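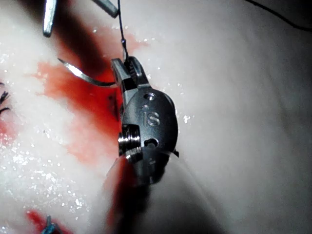
Search this forum... Advanced search

Suturing project, spring term - wrist camera or fixed camera?

mvillanueva
Good evening to all. I am in the student team at Walton that works on robot suturing, and our report is due in March. We must recognize in video the moment when the needle driver takes the needle. We have 306 clips labeled. My teammates want to train only on the wrist cameras. I am not convinced, and I would like to hear from people who did the Kurlow course before us.

casado_k
Wrist only. The needle is large in the view and you do not lose it behind the tool. We did it like this with 227 clips and it was enough for the grade.

mvillanueva
Thank you. My worry is the thread. From the wrist I see the part near the jaws very well, but I cannot tell which strand goes to the other instrument and which one is the tail.

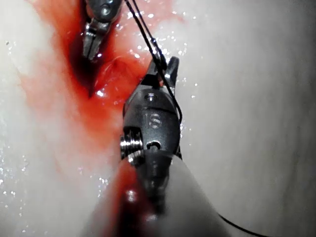
For the label "handover" this matters a lot, and two of us gave different labels to the same clips. We lost a full evening on it.

zumstead11
I disagree with casado_k. Grasping the needle is the easy part. If your report says anything about knots or thread tension, you need the view from outside. Also the red fluid confuses the segmentation much more when the camera is so close.

casado_k
They asked about the needle, not about knots. With a third camera you also have a third calibration to do, and it is already late in the term.

mvillanueva
Both are right for me, a little. I looked again at the fixed view:

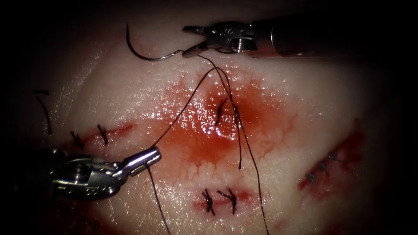 Fixed camera. Needle in the upper driver, middle stitch not tied yet.

In this one I can follow the thread to the grasper without guessing. So my proposal to the team is to train on the wrist views and to label with the fixed view open next to them.

zumstead11
Good, but write in the report who labeled with which view. We forgot, and the examiner asked.

casado_k
Fine for labeling. I would still not train on it.

mvillanueva
I will write it down. We start to relabel tomorrow at 11.

Milagros Villanueva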